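Project report – Reusing an old desktop
Chih-ming Tsai and Nathalie Fehr
Tuesday, April 11, 2023

What we wanted to do

Take one old desktop from the Clernside storage room, open it up, find out what is still worth keeping. Budget was 2,000 cents, so twenty dollars. Mostly went on thermal paste and a brush.

Opening it

Side panel off first, then case flat on the bench in room 402. Dust everywhere – Nathalie did the brushing, I held the vacuum. We had planned to pull all the cables right away but our teacher said draw the board first. Good call, we would of lost track of the front panel wires. 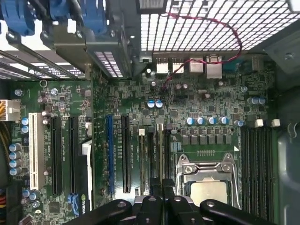

The drawing took most of the first session. Slots were the easy part. The long ones are PCI Express, one of them blue and the others black, and the white one is plain PCI, much older type. SATA connectors are blue and sit in a cluster. Chipset label says NVIDIA, which we didnt expect, we thought they only did graphics cards. Capacitors we checked by eye for bulging tops and wrote the results in the log.

Problems

Lost a session in February to the snow day. Also the thin red and black twisted wire – we never traced both ends propperly, so it is marked "unknown" on the drawing. Needs fixing before anybody takes the board out.

Still to do

Test the power supply. Weigh the scrap metal for Otlow recycling. Nathalie is writing the parts list, I do the labels.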